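How to measure an asteroid's brightness from your backyard

You need a telescope, a camera that saves raw frames, and a clear night with no moon nearby.

1. Pick a target brighter than magnitude 13. Look up its position for your own location and time, then save a finder chart.

2. Let the telescope cool outside before you focus.

3. Take a test exposure. If the asteroid or the comparison stars are saturated, shorten it.

4. Shoot one frame every 2 minutes for as long as the target stays high. Leave the exposure time alone once you start.

5. Choose 3 comparison stars close in color to the Sun. Marcela Beneš uses the same ones all night, even when the asteroid drifts toward the corner – it makes the final plot much cleaner.

6. Calibrate with darks and flats, then measure every frame with the same aperture.
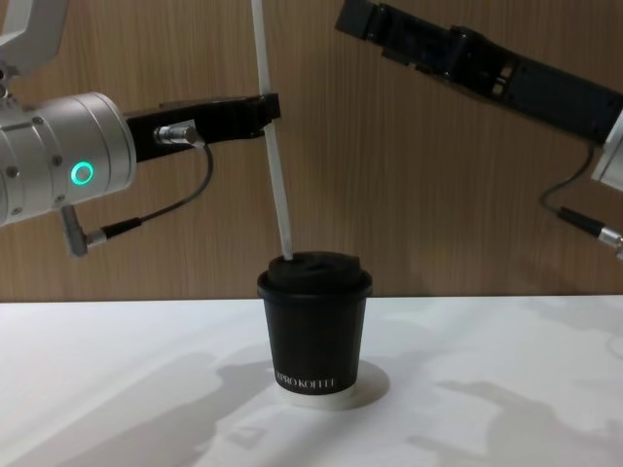 7. Plot brightness against time. A slow rise and fall is the asteroid turning. Most show two peaks per rotation, so don't take the first repeat as the full period.

Last updated 16 March 2022 by Feven Weldu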